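# "Bronze" stag, no foundry mark – worth 20 pounds or 800?

I was left a stag on a slate base, stamped with an 8 and what might be "Duda". The seller's old label says bronze, French, before 1900. I don't believe a word of it. It weighs very little and a magnet won't stick. How do I check without paying a valuer? 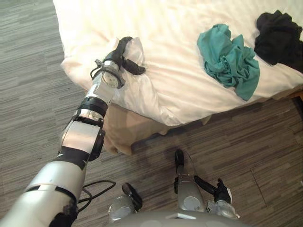 There's also a scratch under the belly, and the metal in it is pale grey. I've left it alone otherwise.

Krystyna Gajewski

## Helge Sandberg

Pale grey in a scratch means spelter, which is mostly zinc. Bronze would show yellow or pinkish. The magnet only rules out iron, so don't read much into it. Look inside the base as well: spelter casts are usually thin, with a dull grey inside. As for the stamp, a number could be a model, a size or a shop's stock code. I wouldn't call it an edition number unless some paper came with it.

I paid bronze money for a spelter horse in Rurwood, so I'm wary of labels now.

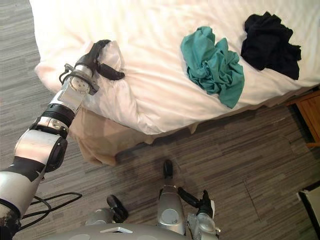

## Bogumił Zieliński

my aunt had one the same, definitely bronze, sold it for a lot. polish it up and see

## Antonina Melnychuk

Please don't polish it. The brown finish on spelter is a thin coating and it comes off. Helge is right about the metal, though I'd doubt the date too – these were copied for decades. Ask an auction house for a free opinion by email, with close photos of the stamp, the scratch and the underside. Try 2 of them and see if they agree. Mine didn't.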